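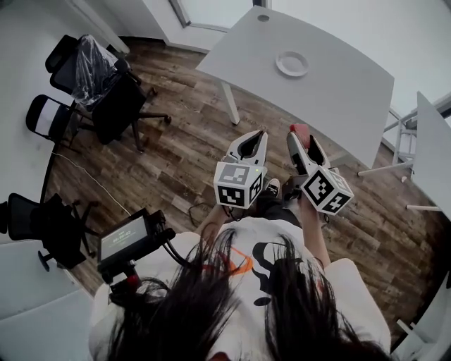
Speaker notes – club coaching evening

Opening (keep it short, they'll still be getting coffee)

Hi everyone, I'm Vaughan Whitelaw, I coach the under-13 girls at Stetholm Hockey Club. Thanks for coming out on a cold November night when you could be home with your feet up.

I've been asked to talk about short practices. I love this subject, so somebody wave at me if I run over!

Ask for hands: who runs a practice of 90 minutes or longer? Who has kids drifting off to the water bottles before the end? (Wait for the laugh. Put my own hand up.)

Where we started

Two seasons ago we had one long practice a week. Warm-up lap, stretching, passing in pairs, a shooting line, then a game if there was time. There was hardly ever time. The kids came for the game and got maybe the tail end of it, with me shouting that the parents were already in the parking lot.

Tell the shooting line story. I stood at the back of my own line one night and waited my turn like a player. I got cold. I hit the ball once, went back to the end, and got cold again. I changed the whole plan that same evening, on the back of a team sheet.

What we do now

Blocks of 15 minutes, then switch. Every block has a ball in it and every block has a score. If I can't think of a way to keep score, I leave the drill out.

Our usual night:
Block one – small games right away, as players arrive. No waiting for the full group.
Block two – one skill. Only one! This month it's receiving on the move.
Block three – the same skill inside a game with a silly rule.
Block four – a proper match, and I stay quiet.

Pause on block four. Staying quiet is the hard part for me. I hold the whistle in my pocket so I have to go looking for it.

Silly rules that worked (pick two, depending on time)

Goals count double if every player on your team has touched the ball. The first night it was chaos, and then the quieter girls started calling for it. I could have cried, I was so happy.

The sideline is a teammate. You can pass to whoever is standing out there and they have to give it back first touch.

Swap ends without warning. Great for getting heads up. Also great for finding out who's been listening.

One that flopped: no talking. They hated it, I hated it, we dropped it after one go. Say so, people like hearing about the flops.

The Trirkumow game

Tell this one slowly, it's the heart of the talk.

We'd lost to Trirkumow every time we'd played them. Good team, well coached, very fair on the field. Last spring we were down by two at the half, and I had a big speech ready. Before I could start, our goalkeeper asked the others what they'd do if this was block three. They came up with the double-touch rule by themselves and played the second half as if it counted.

We drew. We celebrated like we'd won the league, and the Trirkumow coach came over and asked what on earth they'd been yelling about. She runs the silly rules too these days, so beating them hasn't gotten any easier.

Money (quick, but people always ask)

Small games need more goals and more balls. The Lévesque family ran our summer pancake breakfast and it brought in $3,620, which still makes me smile. We bought 4 pop-up goals, a big bag of balls and a set of bibs that all match for once. Dirico, the sports store by the station, stored everything for us until the shed was fixed.

You can start without any of that. Cones make fine goals. We used cones for almost a full season.

Things I'm still working on

Goalkeepers. Short blocks are rough on them, all that gear on and off. We now start the keepers on field skills and put the pads on once, before block three. Ask the room for better ideas and write them down.

Late arrivals. Small games help a lot, a new player just joins the side that's losing.

Parents who miss the laps. I invite them to play in block one. Nobody has asked me about laps afterward.

Try it now

Get everyone up. Chairs to the walls, foam balls out, teams by birthday month. Play the double-touch rule with feet only, and watch the lamp by the door.

Switch the rule halfway through and don't explain why. Then ask them who talked more in the second half, and take questions while they get their breath back.

Practice plans are on the table by the coffee, take as many as you like.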